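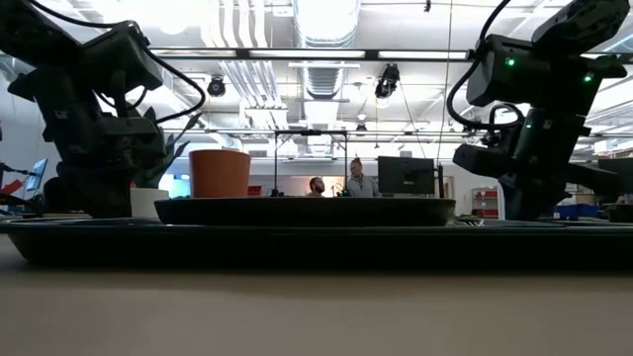
dzifa_ansah
Has anyone run the Drevier soft fingers next to plain parallel jaws for more than a day? The sales page says they hold "any household object" and I don't buy it. We have two arms facing each other on one base, and the test piece this week is the orange pot on the black oval tray, wider at the rim than at the bottom, smooth and matte all over. A taper like that is where I expect soft fingers to creep upward under load. Drevier's own demo uses a tennis ball and a sponge. Of course it does.

kettlewright
We had a set at Drarkthorpe. They were fine on mugs and poor on anything over 400 grams, and the pads picked up dust by lunch. Went back to parallel jaws with rubber tape and haven't missed them.

jummai.f
400 grams at what grip force? I ran them for 300 picks and got 22 drops, nearly all of them on one glossy bowl. Take the bowl out and I'd call them decent. Same arm and speed for the whole run.

kettlewright
You can't take the bowl out, though. The bowl is the test.

jummai.f
I'm not hiding it, I just gave you the number. I'm saying one bad shape doesn't make the product junk. What did your jaws score on the same set?

kettlewright
We didn't log it. They held.

dzifa_ansah
Well, that's my trouble with both sides of this. "They held" isn't a number, and 300 picks without a parallel jaw run beside it doesn't tell me much either. Jummai, did you have the wrist camera on or were you going from overhead only?

jummai.f
Overhead only. The wrist mount blocks the fingers when they open wide, so I pulled it. Fair point on the missing run.

pell_o
Slightly off topic but check your controller before you blame fingers. The Ojo one we use rounds the force setting and doesn't mention it anywhere except a footnote. I chased "slip" for most of May and the gripper was only getting half of what I asked for.

kettlewright
Ojo fixed that.

pell_o
They said they fixed it. I still see it on firmware 2.

dzifa_ansah
OK, that one I can check with a load cell on Monday — we're on Ojo as well. Plan is jaws on one arm, soft fingers on the other, pot lifted by the rim and then by the body, same force on both. I'll leave the wrist cameras off so nobody can argue about clearance.

jummai.f
Swap the fingers between arms halfway. Two arms are never the same, whatever the calibration sheet says.

dzifa_ansah
Yes, good, will do. Anyone tried the Jesgate pads? They claim double the grip for a third of the price, so I assume neither is true.

kettlewright
Tried one pair. Glue let go.

jummai.f
Mine are still on. Clean the metal first.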